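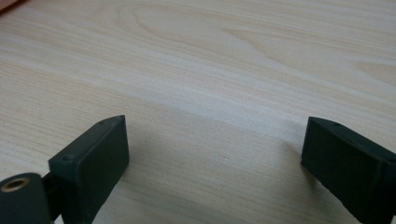 Pale wood, with the grain running in long curves and loops.

Home | Opinion | Columns | Letters | Subscribe

The cult of the pale table
By Orathai Thammasiri

Every furniture store between Pimside and Landeg now wants to sell me a light wood table, and every salesperson tells me the grain has "character." I have my doubts. Grain is how a tree grew. It does not make dinner better or get my kids to sit down.

In July I priced one at Duker for $2000. The card talked about calm and honesty. It said very little about the finish, and when I asked what a spilled cup of coffee would do overnight, I got a brochure.

I do like looking at those arched loops. I could look at them for a good while. But I've owned a table for 20 years that has paint on one leg and a burn the size of a quarter, and I have never once worried about it. A friend in Cilano bought a pale one and now owns 2 sets of coasters and a special cloth.

If you want the wood, buy the wood. Just ask about the coffee first, and get the answer in writing.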